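From My Kitchen Window: The Great Draft Hunt

So I promised last month that I'd stop writing about tomatoes and get back to the house, and I'm keeping my word (mostly, the tomatoes are fine, thank you to everyone who wrote in).

I know it's July and the last thing you want to think about is drafts. But summer is when I like to do this stuff! In January I just put on a second sweater and complain. Our place on Quinlan Street was last fixed up in 2008, and whoever did the weatherstripping back then must have been in a hurry, so in May I finally pulled the old foam off the back door and it came away in my hand like stale cake.

Meifang Luo came over with her incense sticks, which is her trick for finding leaks. You shut everything up, turn on the bathroom fan, light a stick and walk it slowly along the edges of the doors and windows. Wherever the smoke bends, you've got air coming in. We did the whole downstairs in one afternoon and the house smelled like sandalwood for days. The back door was bad. The mail slot was worse. The worst spot of all was the little hatch under the stairs, which I had never once thought about in all my years here.

I bought 13 feet of rubber strip from the hardware store in Lomer, ran out, went back, and bought the wrong width. Get the kind shaped like a letter D if your gap is uneven. And wipe the frame down with rubbing alcohol first or the sticky side will let go by fall. I've learned that one twice now. 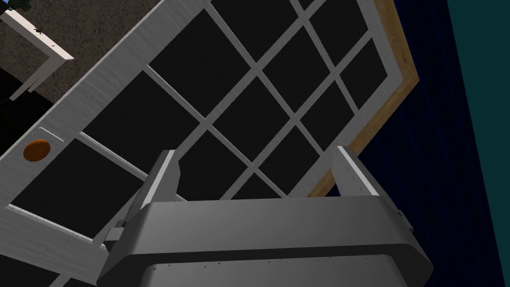 Glass is the other half of all this, and I get more mail about it than anything else. Zeyu Zeng wrote to ask whether he should replace his old back door or just seal it, and I'd say seal it first and live with it for one winter. A white glazed door like the one here looks lovely and lets in the light, but check the bead around each pane, press gently with your thumb, and if anything shifts, run a thin line of clear caulk along it. Do it on a dry day. Then leave it alone overnight, even if you're dying to poke it.

My quote for a brand new door was more than I wanted to hear, so the old one stays. The strip and caulk together were cheap enough that I bought myself a pie on the way home.

Next month I'm doing the attic hatch, if it ever cools off up there. Send me your leaky spots in the meantime, and if anybody has a leftover roll of the wide strip, I'll trade you tomatoes for it.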